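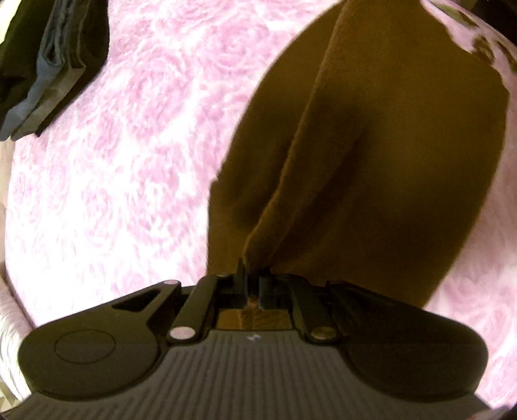
Reading time: 5 minutes

Dillerus: household textiles and bedroom storage
Progress report to Fundwood
Submitted 05/12/2019

1. Scope of this report

Dillerus is a project on the sorting, folding and storage of clothes and bedding in small furnished flats. The work is carried out in the Rainer building, Zastville, where 14 flats are included. The report covers the 13 weeks since the last statement to Fundwood. It deals with the bedroom part of the work. Kitchens and hall cupboards are reported under a separate heading at the end of the grant.

2. Work completed

All 14 bedrooms have been measured. For each one we recorded the clear floor area, the bed size, the depth and height of every drawer, the usable hanging length and the shelf spacing. Measurements were taken with the furniture in its normal position and the drawers loaded, as loaded drawers in the older chests do not open to their full travel.

The textile list now holds 127 items. Each entry gives the type of item, fabric weight (light, medium or heavy), folded size, and the place where it is stored. Of these, 31 were marked as having no fixed place. They are mostly spare blankets, heavy jumpers, cushion covers and single sheets whose matching piece has been lost. An item with no fixed place tends to end up on the bed or on the chair, and then has to be moved before anything else can be done in the room.

The fold guide has been rewritten. The first version was drawn up on a table and assumed a hard, flat surface. None of the bedrooms has a table large enough, and in all of them the bed is the surface in use.

3. Folding on the bed

The bed surface affects the result in three respects.

Softness. The mattress gives under hand pressure, so a crease cannot be pressed in as it can on a table. Folds made on a bed come out thicker. The drawer plans in the first guide were based on table folds and overstated what each drawer would take. They have been corrected.

Grip. A light item laid on a smooth cover slides when one side is pulled. On a quilted or woven bedspread it stays in place but may drag the cover with it. The guide now says to straighten the bedspread before starting and to lift the edge of the item clear before carrying it across.

Contrast. Edges are easier to find when item and cover differ in colour. Brown fabric on a pink and white floral bedspread, as in the picture at the head of this report, presents no difficulty in this respect. White pillowcases on a white sheet were slower to square up, and corners were missed. We have not asked households to change their bedding. The guide suggests laying a coloured towel down first if the two are close in shade.

Bunched edges remain the most common fault. When an item is picked up by a gathered edge and then laid down again, the gathers are carried into the fold and show as a ridge in the stack. The revised instruction is to lay the item down, open the edge along its full length, and only then make the first fold. This adds a step. It also removes most of the refolding, which was the larger part of the time spent in the May sessions.

4. Revised sequence

The sequence now in use is as follows.

Clear the bed of everything except the bedspread.
Pull the bedspread level at the foot and along both sides.
Sort by storage place. Sorting by type gave neat piles that then had to be split again.
Lay out one item at a time, with the longest edge parallel to the side of the bed.
Open out any gathered edge.
Fold in the sides, then fold to the drawer width given on the plan.
Stack with the closed fold towards the front of the drawer.
Put heavy items away first.

The drawer width is fixed to the inside of the door of each wardrobe on a printed card. Cards have been fitted in all flats. Two had to be replaced after the adhesive failed on gloss paint; screw-on holders will be used if it happens again.

5. Storage changes

Shelf risers were fitted in wardrobes where the gap between shelves was more than twice the height of a normal stack. Tall stacks lean and are pulled over when an item is taken from the bottom. With the riser in place the same shelf holds two short stacks, and access has improved.

Under-bed boxes were tried for blankets and winter bedding. The boxes fit under the divan frames in the north-side flats but not under the slatted beds on the south side, where the centre leg is in the way. A shorter box has been ordered. Until it arrives, spare blankets in those rooms are stored flat on top of the wardrobe, which we regard as a poor arrangement because of the reach involved.

6. Matters outstanding

Places have still to be agreed for the 31 items noted in section 2. Some of them are not used from one year to the next and could be passed on, but the choice rests with the households and we do not intend to press it.

The fabric weight classes need attention. 'Medium' covers too wide a range, from thin cotton throws to lined curtains, and is of little use in predicting stack height. We propose to divide it into two classes. Existing entries would be reweighed — the scales are already on site, so no equipment cost arises.

The printed fold guide is too small to read at arm's length. The next print will be on larger card with the drawings moved to the left of the text.

7. Budget position

Spending on shelf risers and card holders is within the approved amount. The under-bed boxes are over their line as a result of the second order. We request Fundwood's agreement to move the difference from the printing line, where there is an underspend. No other changes are sought.

8. Next period

Delivery and fitting of the shorter boxes, south-side flats.
Reweighing of medium items and reissue of the textile list.
Second print of the fold guide.
Repeat measurement of loaded drawers, using the bed-folded sizes.

The full drawer plans and the current textile list are held at the Zastville office and can be sent on request.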